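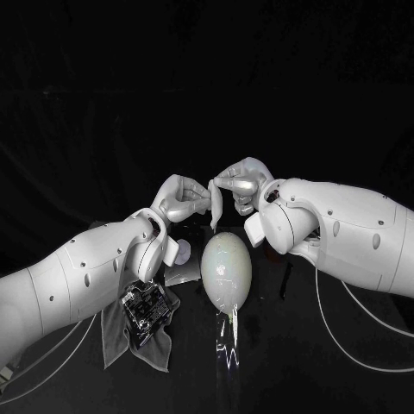
torsten_k: Does the strip have to be that thin? Ours curls as soon as the thumb lets off.

lostley_lab: It's what the kit gives us. Two hands, one wrapped egg shape, teleop only. The club gets 20 minutes per team, and most of it goes on the pinch.

torsten_k: Then pinch harder.

lostley_lab: Tried that — the film wrinkles and the hand slides off.
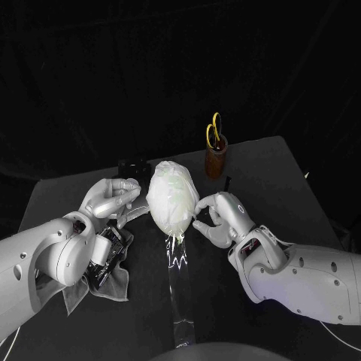
Re: grip settings

mbq7: I disagree with both of you. Grip at 100 is too much for film. We ran 7 sessions in March and got our best ones with the force way down and the wrist lower.

lostley_lab: Lower wrist means the tab under it gets close to the table. I'd keep the hands high and bring the strips down from the top,

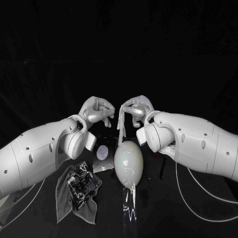 then swap hands if the angle is bad. Iveta Hudec has the swap in her notes, page 2 I think.

mbq7: Swapping costs time. Get the scissors out of the cup with the right hand and leave the left one parked.

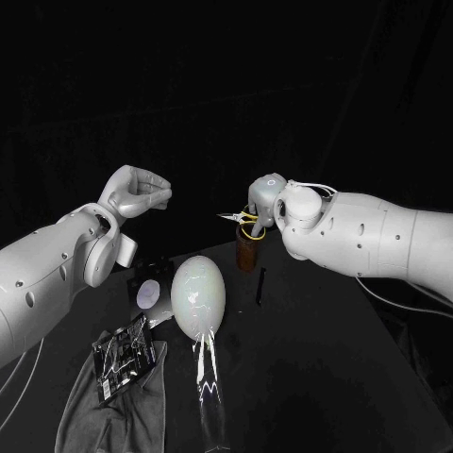
torsten_k: Parked is wasted. The Trullow team used both and finished.

mbq7: They also dropped the scissors. Post your settings and I'll try them Friday.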